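Róisín Dunne
1/ Finally clearing the table properly, friends, and I'd forgotten how lovely the grain is, all those long wavy lines! 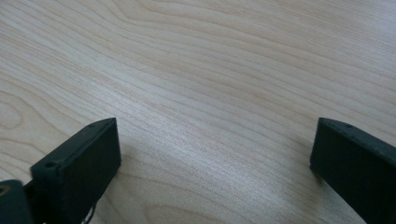 2/ Papers next
There's a clear plastic packet with white sheets in it up in the corner, and I do mean to sort it 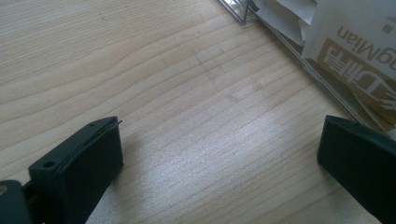 before tea, along with the Nava catalogue I promised King-fai.

3/ Marks
One faint grey smudge near the middle. Pencil? A scuff?
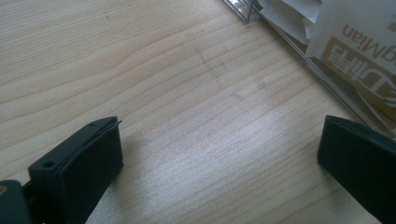

Last edited 2 h ago

Trying a damp cloth first, then the Sarer polish if it's stubborn.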